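Stone Benchtops: Frequently Asked Questions

Ordering and quotes

Do I need to come into the showroom?
No. You can send us a sketch with measurements and we will give you a price from that. Most people do come in at some point to look at full slabs, because a sample the size of a coaster doesn't tell you much about a stone with heavy veining.

What do you need for a quote?
The length and depth of each run, the sink and cooktop model numbers if you have them, the edge profile you'd like and your suburb. A rough pencil drawing is fine. If the kitchen hasn't been designed yet, we can quote on an allowance and adjust it later.

How long is a quote good for?
Two months. After that we need to check the slab price again.

Do you take a deposit?
Yes, 20 per cent on acceptance. The balance is due before installation. Slabs are not held in your name until the deposit has cleared.

Can I choose my own slab?
Yes, for marble, granite and quartzite. We put your job number on it and cut from that slab only. Porcelain is ordered by colour and you will see a full sheet of the same pattern, but not necessarily your sheet.

Choosing a stone

What ranges do you carry?
Natural stone comes to us under the Herkora and Mevska ranges. Herkora is mostly light marbles and limestones. Mevska covers the darker colours, including the browns and greens. Porcelain is the Ornov range. We don't sell engineered stone and can't cut or modify it for you.

Is marble a bad idea in a kitchen?
It depends on what will bother you. Marble etches when lemon juice, vinegar or wine sits on it, and the etch shows as a dull spot. Sealing slows down staining but does nothing about etching. Some customers are happy to let it wear. If you're likely to be upset by the first mark, look at granite or porcelain.

Does dark marble show marks more than white?
It shows different ones. Water spots, dust and etching stand out more on a dark polished surface. Tea, turmeric and oil are more obvious on a pale one. A honed finish hides etching better in either colour, but it will pick up fingerprints around the fridge and dishwasher. 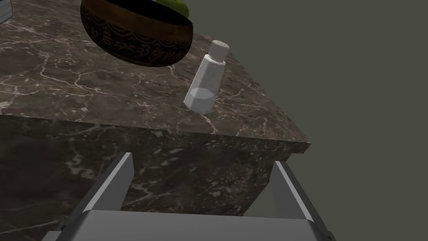
Benchtops and Fabrication Team

Will the veins line up at the corner?
With natural stone, only if we plan for it. On a waterfall end we cut the top and the side from neighbouring parts of the slab and mitre them so the pattern carries over. It uses more stone and there is an extra charge. Strong linear veining is the hardest to match. Fine, irregular veining is more forgiving – a small shift at the join is difficult to pick.

Are the veins cracks?
Usually not. A vein is a band of different mineral in the stone. Some slabs also have natural fissures, which you may be able to feel with a fingernail. Most are stable, and the slab may have been resin filled and mesh backed before it reached us. We mark any fissure we think is a concern and talk to you before we cut.

Which edge should I choose?
A small bevel or pencil round is our standard and is included in the price. A dead square edge chips easily and we don't recommend it around a sink or dishwasher. Bullnose and ogee edges are available at extra cost.

Measuring and installation

When do you measure?
Once the cabinets are fixed in place and level. Please have the sink, tapware and cooktop on site. We can't template from plans.

How long does it take after that?
Allow 5 working days for porcelain and up to twice that for natural stone. Mitred work takes longer and we will tell you when we measure.

Do you take out the old benchtop?
We can, if it's on the quote. Plumbing and electrical disconnection have to be arranged by you beforehand, with licensed trades.

What time do you arrive?
Our crews start at 7 am. We need clear access from the street to the kitchen, including somewhere to park the truck. Let us know about stairs, tight hallways or a lift.

When can I use the sink?
Leave it overnight so the silicone can cure, then have your plumber reconnect.

Care

What should I clean it with?
Warm water, a soft cloth and a pH-neutral cleaner. We supply a bottle of Gajewski stone cleaner with every natural stone job. Don't use bathroom sprays, cream cleansers or anything with vinegar in it.

How often does it need sealing?
Once a year for most marbles. To check, leave a few drops of water on the stone for ten minutes. If the stone darkens underneath, it's due.

Can scratches and etching be fixed?
In most cases, yes. We can re-hone or repolish on site. Ask for Mohandas Unnithan, who books the repair work, and send a photo taken in daylight if you can.

Can I put a hot pan on it?
Use a trivet, whatever the stone.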